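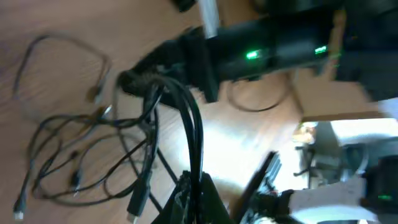

Bokum is still handing grasp poses to the planner from wrist frames that it should throw out, and the reply we got on this ticket ("scene contrast, please improve lighting") does not explain it. The pose error is largest when the arm is moving at the moment the frame is picked up, and it nearly vanishes when the arm is parked. Lighting doesn't care whether the arm is parked. In a blurred, tilted frame the two green lights on the long black device still come through as compact spots, and the tracker loves them. It locks on, reports high confidence, and the confidence for the whole frame goes up with it. The thin black wires on the left are what we want to grasp, and they get the same score for free. Please reopen.

Setup, unchanged from the first report: two arms over one table, a camera at the wrist, a fixed-rate control loop, Zalletti driver underneath, Bokum for cable and connector detection, Lis for planning. Everything runs on one machine. The driver and Bokum each stamp their own data, and Lis pairs the two by nearest timestamp.

What we see: Lis asks for a connector pose, gets one, plans to it, and the gripper closes beside the plug. The miss is sideways, and its direction follows the direction of the last wrist motion. If the wrist swept left, the miss is on one side. If it swept right, the miss is on the other. I would expect bad contrast to give misses in every direction, or no detection at all.

Things tried so far, in order.

1. Lighting, as asked. Turned the lamps up, turned them down, closed the blinds. The number of detections changed a little. The sideways miss did not change. I don't plan to spend more time on this one unless somebody can say what mechanism they have in mind.

2. Hand-eye calibration. Redone from scratch, twice. The two results agree with each other and with the old one. With the arm parked, the projected fingertip lands where it should. A bad calibration would be bad when parked too.

3. Detector threshold. Raised it until Bokum stopped reporting most of the wires. The green lights were the last thing to go. So the threshold mostly filters out the objects we need and keeps the ones we don't.

4. Replay. Recorded 2,000 wrist frames along with the joint states and ran them back through Bokum offline. Same poses, same confidence values. That rules out load on the machine as far as detection goes. It says nothing about the pairing, which happens in Lis, and I want to be careful about claiming more than that.

5. Timestamp shift. Took the same recording and moved the image stamps earlier in small steps before pairing. The sideways error shrinks, passes through a minimum, and grows again on the other side. The best shift is not the same for every run. It goes up to 80 milliseconds. That is a lot of wrist travel at our sweep speed.

Item 5 is the one I'd like answered. My guess is that Bokum stamps the frame when it finishes decoding and not when the exposure happens. The documentation says "frame time" and leaves it there. If "frame time" means exposure time, then I am wrong and would like to be shown where. If it means anything else, Lis has been pairing images with joint states from later in the motion, and no change of lamps will fix that. 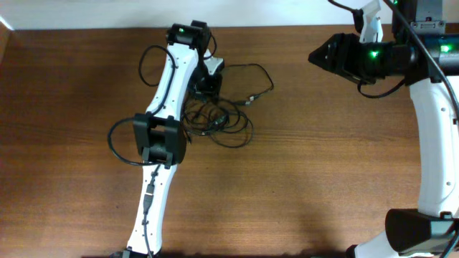

Fig. 2. Both arms over the table. Loose cables lie beside and beneath the left gripper.

Agnes Lindholm at Fustatex suggested that the second arm might be at fault, by tripping the self-filter in Lis. It was a fair idea and it took most of an afternoon. The filter is supposed to mask our own links and grippers out of the detections. The left arm has its own black cabling looping off the links, and the filter has no model for any of it. Bokum calls some of those loops "cable, graspable", which is half true. So there is a second fault here. I've split it out in my notes, but it is a different fault: those false detections move with the arm, and the sideways miss shows up on connectors lying on the wood with neither arm in the wrist view.

I also ran with the right arm disabled in software. The miss was still there.

Workaround in use now:

- Lis holds the wrist still and waits for 14 control ticks before it accepts a frame.
- Any frame stamped during the wait is dropped.
- Bokum's frame confidence is ignored. We use the per-object score only.

With the wait in place we ran 184 grasps on the connectors. The sideways pattern is gone from the log. Some grasps still failed, mostly where one wire lay over another and the planner picked the wrong one. I don't count those against this ticket. I also don't count the workaround as a fix. It makes every cycle slower, and it only hides the offset by making sure nothing is moving while the offset does its damage.

Requests to the Bokum maintainers:

a) State in the docs which event the image stamp refers to.
b) Expose the exposure stamp from the driver if it isn't exposed already. Zalletti passes it through, I checked the raw messages.
c) Stop raising the whole-frame confidence on the strength of one bright spot. A glowing LED tells you nothing about whether the wires are sharp.
d) Add a blur check that can reject a frame, with the limit as a parameter.

On d), I would be wary of turning it on by default. A blur check will make this bug rarer and harder to reproduce, and the wrong stamp will still be there on every frame that passes.

Update, 27 May 2020: got a test build with "improved temporal handling". The change list has one line. The replay from item 4 gives the same stamps as before, down to the last digit, so either the improvement is somewhere else or the build went out without it. Asked for the commit. Status stays open, severity unchanged, recording and shift script are attached to the original report.

Contact support | Copyright 2020 Fustatex | Back to top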